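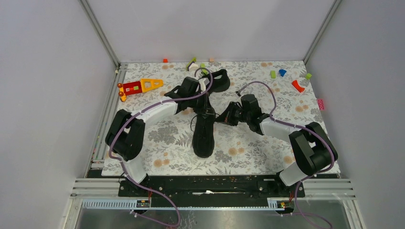 Tablecloth questions, all in one place

I sell vintage and secondhand table linen from a small unit in Judport, and the same questions land in my inbox over and over. I love getting them (I do!) but I also like eating my tea at a normal hour, so I've put my answers on one page. Last updated 27/02/2025.

What size cloth do I need?

Measure the top of your table, both ways, then decide how much you'd like hanging down and add that on twice. Twice! People add it once and then write to me terribly disappointed. For everyday meals I like a drop that stops a bit above the seat of the chair, otherwise you end up with a lap full of cloth and somebody's gravy coming with it. My own kitchen table takes a cloth 151 cm wide, and I've stopped buying anything smaller for myself however pretty it is.

If your table extends, measure it at the length you use most. I keep one big cloth for Christmas and birthdays and forget about it the rest of the year.

Can I put a square cloth on a round table?

Yes, and I think it looks lovely, with the corners coming down in points. Do check where those points end up if you've got a dog or a toddler. Mine went through a phase of swinging on them (the dog, I should say).

Florals or plain?

Florals, every time, but I'm biased. A busy print hides a tea stain far better than plain white ever will. If you're nervous of pattern, start with a cream background and soft leaves in grey or green, with just a little warm colour in the flowers. Peach is very easy to live with and gets on with nearly any crockery. Big red roses are another matter and I'd want to see your plates first.

What's the difference between cotton, linen and polycotton?

Cotton is soft, washes well and creases a fair bit. Linen is heavier, creases if you so much as look at it, and gets nicer every year you own it. Polycotton hardly needs ironing and dries fast, but it does hang on to grease, so treat oily marks quickly. I list the fabric on every cloth where I know it. Where the label's gone and I'm guessing, I say I'm guessing.

Do you sell wipe-clean ones?

No, sorry. I've nothing against them and I grew up eating off one, but they're a pain to post because the fold lines never quite drop out. The hardware shop on Gimovgate cuts it off the roll, and you can feel the thickness before you buy.

How do I get red wine out?

Blot it, don't rub. Then cold water from the back of the stain, so you're pushing it out the way it came in. After that I soak the whole cloth overnight in cool water with an oxygen-type stain remover, the sort without bleach, and wash it as normal. Salt does help soak up the worst while you're still at the table, but it won't finish the job. Try any stain remover on a hem first if the cloth is old or brightly printed.

And candle wax?

Let it go hard. An hour in the freezer if the cloth will fit! Crack off what you can with a blunt knife, then put brown paper over and under the mark and go over it with a warm iron, moving the paper along as it fills up. Coloured wax can leave dye behind, and I've lost one cloth that way, so it's white candles only in this house.

What about turmeric?

Oh dear. Wash it, then hang it outside in the sun, several days running if you have to. Sunshine does more for turmeric than anything I've bought in a bottle.

Can I tumble dry?

I'd rather you didn't with old cotton. It shrinks unevenly and the hem goes wavy. Line dry, bring it in while it's still a touch damp and iron it straight away, on the wrong side if it's a print.

How do I store cloths without getting fold lines?

Roll them. I save the cardboard tubes from wrapping paper, cover them in tissue and roll the cloth round with the print facing out. If you've only got room for folding, refold along different lines now and then. And please don't put anything away starched, as the creases can crack over time.

There's a small hole in mine. Is it finished?

Not at all. A tiny hole in a leafy print can be darned with one strand of matching thread and you'll lose sight of it within a week. For bigger ones I put a patch behind, or cut the cloth down into napkins. One worn-out Prothero cloth gave me eight napkins and a tray cloth, and I still use them all.

What are Prothero and Bimus cloths? You mention them a lot.

They're two makes I'm always on the hunt for. Prothero did the leafy, faded-looking prints on a good thick cotton. Bimus cloths are lighter, with brighter colours and a narrow stitched hem. Neither turns up as often as I'd like, so if you've got one in a drawer doing nothing, drop me a line and I'll happily make an offer.

How much is postage?

£3 for a single cloth, and free once you spend £39 or more. I post twice a week. Everything goes out in brown paper, tied with string if I've got string.

Can I send one back?

Yes, within the month, unwashed please. Tell me first so I can look out for the parcel.

Can I come and see them?

You can, at Unit 626 on the Judport trading estate, but email before you set off. I'm often out at sales in the mornings, and February is when I shut for a week to wash and iron all the new stock. Parking is free at the back, by the tile place.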